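Jellesell Forums > Robot Learning > Data Collection
Thread: black cloth on white bench, wrist cam basically useless up close?

shimstock
Posted August 28, 2021

Okay so I've been at the cloth folding set all summer and I think I need to be talked out of throwing a chunk of it away. Setup is one arm, wrist cam plus a fixed overhead, leader arm for teleop, recording through Tanoli. The plan was 200 demos, split between the gray towel, the striped one and a big plain black cloth. The black one is where I'm stuck.

From overhead it's fine, you can see the outline and I can fold it all day. But the wrist view once I come in close is just a wall of black. No weave, no wrinkles, nothing to tell the policy which way is up. The only thing it has to go on is where the cloth stops and the white starts. I pulled one out so you can see what I mean.
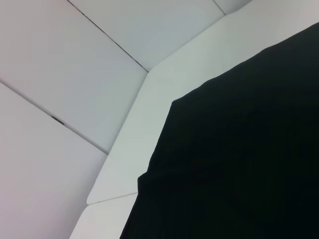

Wrist cam, black cloth against the white edge. Lower left side of the cloth is where the outline jogs.

See that little step in the outline? I can't tell from the wrist view whether it's a fold or just the way the edge is lying. And if I can't tell, I don't see how the network is supposed to. I've got 100 black ones recorded already. Keep them or bin them?

ottowashers
Keep them! Why would you bin them? You have an overhead camera. The policy gets both views, so let it figure out which one to trust. I had something similar with a dark green felt sheet back in June and the mixed set trained fine, better than the light-only set when I tried it on stuff it hadn't seen.

mapleservo
Gonna disagree with otto. "Let it figure it out" works if the overhead is clear the whole time, but in folding the arm is right over the cloth for the part that matters. So the overhead sees arm, the wrist sees black, and you're teaching it to guess. I'd at least tag them and train once with and once without.

Also, what's your exposure set to? If it's on auto, all that white is going to drag the whole thing down.

shimstock
Auto, yeah. I know, I know. I locked the overhead and never got to the wrist one.

mapleservo
Well there's your first problem lol. Lock it and let the white blow out a little. You don't need detail in the white. There's a tiny bit of variation in the black toward the bottom of your picture if you really squint, so maybe there's something in there to pull up. Maybe not. Matte black is rough.

quietgantry
I'd worry more about the background than the cloth tbh. Those seams between the white panels are pretty visible lines, and the two long ones run pretty much parallel. If every demo has them in the same spot, your policy is going to learn the seams. Ask me how I know. I moved my arm over by the width of my hand and the success rate went through the floor, and it was the same cloth and the same lights.

ottowashers
That's an argument for moving the base between batches, which everybody should be doing anyway. Doesn't mean the black cloth demos are bad.

quietgantry
Didn't say they were bad! I said they might be teaching something else. There's a small dark spot on one of the seams too, on the left. Clip or a screw or something? Stuff like that is catnip for a conv net when the rest is blank.

shimstock
Hm, I never even thought about that spot. I can put tape over it. Moving the base is a pain because the Esach mount is bolted down, but I could shift the start pose around and put the cloth down at different angles. Right now I'm lazy and it goes down more or less the same way each time.

lowtorque
Coming at this from the operator side. When you were driving those, were you looking at the wrist feed or over at the real cloth? If you were looking at the real thing, your demos have decisions in them that neither camera can explain. I make myself drive from the feeds only. Slower, and I hate it, but if I can't do the fold from the screen I don't save the episode.

shimstock
...I was looking at the real cloth. Almost every time.

mapleservo
Yeah, that's a bigger deal than the exposure.

ottowashers
Eh, I look at the real thing too and my stuff trains. But fine, for black on black-hole I can see it mattering more.

lowtorque
Try it for 16 episodes, feeds only, exposure locked. If you can do those, you know the information is in there. If you can't, get a cheap side light at a low angle so the folds throw some kind of shading. I use a Lilteck strip stuck on the side of the bench, and it helps with dark fabric, though not a ton.

shimstock
Alright, doing that first. Update: got 4 in before dinner and had to toss one of them because I lost the corner completely and grabbed nothing. The other three felt okay? Much slower. I'm not deleting the old ones yet, just moving them to their own folder, and I'll train both ways when I have the full batch.

quietgantry
Tape over the spot!

shimstock
taped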